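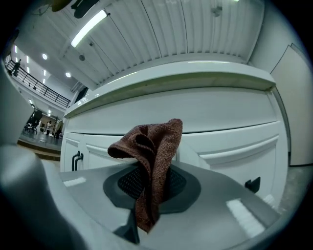

June, dye bench, 7:40 am

Madder, second try. Same recipe as the Skernorley batch, 100 g of ground root, tap water this time. Soaked overnight in the enamel pot. Smelled like wet hay when I lifted the lid.

Heat up slow. Kept it under a simmer, Armindo Mendes says any hotter and the brown comes through. He may be right, last batch went hotter than I meant and it went brown all over. Not ugly. Not what Jindport ordered either.

Two skeins in at once, wool and the cotton knit. Wool grabbed color right away. Cotton sulking – alum alone isnt doing it. Next time tannin first, then alum, then leave it a day.

Thermometer reads high, checked it against the kitchen one. Do not trust the marks on the dial, use the Karpenko probe if somebody has put it back.

11:15

Pulled wool after two hours. Brick red, a bit patchy where the tie was too tight. Cotton left in to cool with the bath. Chalk pinch added late, should of gone in at the start.

Rinse water still running pink. Saving the bath for a weak second round, label on the bucket, please don't dump it.

To do
– more alum, nearly out
– retie skeins looser, figure eights
– snip from each for the card, write the water on the back
– ask Armindo where he gets his root, ours is mostly dust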